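Crime numbers in Waltusar: read the small print

The sheriff's office put out its yearly summary in November, and the headline went around town quickly. Burglaries down, clearance rate up, residents safer. I would like that to be true. I have read the summary twice and I still can't tell you whether it is.

Start with the clearance rate. The office says it cleared 113 burglary cases. Most people take that to mean 113 cases where somebody was charged. The footnote on the last page says a case also counts as cleared when the victim stops returning calls, or when a suspect in one break-in is "linked" to others without being charged for them. How many of the 113 fall into each group? The summary doesn't say. I asked, and was told the breakdown would need a records request.

Then there is the drop itself. Last spring the county changed how thefts from sheds and detached garages are logged. They used to be burglaries. Now anything under $1,000 goes in as petty theft. Petty theft went up over the same months, and that table is on page nine. 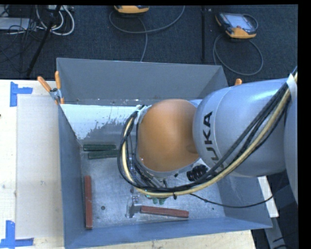
A KUKA robot arm over an open metal bin.

Zuleica Lopes, who runs a repair shop on the Melis road, had her storage shed broken into in the early hours, sometime before 4 a.m. She lost tools she values at $2,000. A deputy took her statement by phone. She never got a visit, and when she called back for her insurance paperwork she learned the report listed a loss of $300. "I told them the number three times," she said. It has since been corrected, but only after she drove to the office in Mostness with her receipts.

One bad report proves nothing about the rest. It does make me wonder who checks them.

Nelly Salazar, the county commissioner for the Alow district, says she has asked for the old and new categories to be printed next to each other next year. The sheriff's spokesman said the office "stands by its figures" and is "always looking at ways to improve reporting." I have heard that sentence before, word for word, in connection with the jail overtime bill.

If you reported a break-in this year, ask for a copy of your report and see what it was filed as. The records window in Mostness closes at 4:30 p.m.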